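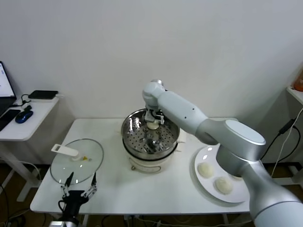
How to set up backups for a small office (in one afternoon)

Quick version, for people who have an office to run. You need one box on the shelf, one copy somewhere else, and a restore test. Skip the test and you don't have a backup, you have a hope.

I'm using a Heltia two-bay box for the local copy and Buvo for the offsite one. Menus will look different on other gear. Steps are the same.

Before you start

Make a list of where the files really live. Shared drive, accounting PC, the front desk machine, that one laptop. Email too if it's stored locally. Most offices find stuff sitting on a desktop that should of been on the share. Move it now.

Check total size. Right click, Properties, write it down. Your box should hold at least three times that.

Step 1. Put the box on the network

Wired, not wifi. Plug it into the switch, wait for the light to stop blinking, then open the admin page in a browser. Change the default password first thing. Minimum 20 characters, stored in your password manager. Not on a sticky note under the router.

Turn off remote access. Turn off UPnP. Turn off anything you don't recognize and see if something breaks.

Update the firmware. It will reboot. Get coffee.

Step 2. Make a backup-only account

This is the part people skip. If the backup folder can be opened with the same login everyone uses for the shared drive, ransomware on one PC gets both.

New user, name it something boring. Write access to the backup folder only. Nobody logs in to Windows with it. It gets typed into the backup software once and thats it.

Admin account stays separate. Two-factor on.

Step 3. Set the local schedule

I use Erkero on the PCs, the built-in Windows tool is ok too if you only have a couple machines. Settings:

Full backup: Sunday, overnight
Incremental: every weeknight after closing
Encryption: on
Keep versions: 336 hours minimum

That last one is in hours because Erkero wants hours. It's two weeks. Go longer if you have the space, some infections sit quiet for a while before they do anything and you want a clean version from before.

Print the encryption key. Put it in the safe or wherever the lease is. Lose the key and the backups are junk.
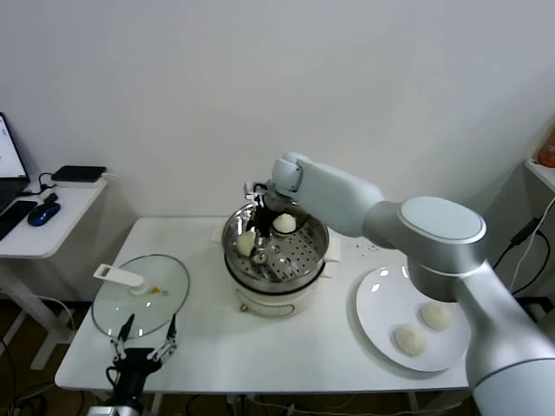

Step 4. Set up the offsite copy

Sign in to Buvo, make a new storage bucket, turn on object lock BEFORE you upload anything. You can't add it later, you'd have to start over with a new bucket. Object lock means files can't be changed or deleted until the timer runs out, even by you.

Then point the Heltia box at it. Sync, nightly, start time after the local job is done. First upload is slow. Ours took most of a weekend. If it chokes the phones, cap the upload speed to 20 Mbps during the day and let it loose at night.

Step 5. Alerts

Email on failure, obviously. Also set one for "no backup completed in 48 hours." A job that never starts doesn't fail, so you'd get no failure email. Send alerts to two people, one of them not on vacation.

Step 6. Test the restore

Do it today. Pick one folder, restore it to a different location, open a few files. A spreadsheet, a PDF, something from accounting. Then do the same from the Buvo copy.

Write down how long it took. Put a repeat on the calendar, once a quarter.

If something goes wrong

Box doesn't show up on the network: bad cable, or it grabbed a new address. Check the router's device list and reserve an address for it.

"Access denied" on the first run: you gave the backup user read only. Go back to Step 2.

Job runs forever: somebody left a huge database file open. Schedule later, or exclude it and use the program's own export.

Offsite sync stuck on one file: usually a very long file name. Rename it, rerun.

Related guides

Password managers for teams: Csonka setup guide
Turning on two-factor for the front desk
Guest wifi: keep it off your main network
What to do in the first hour of a ransomware hit
Heltia firmware updates without the downtime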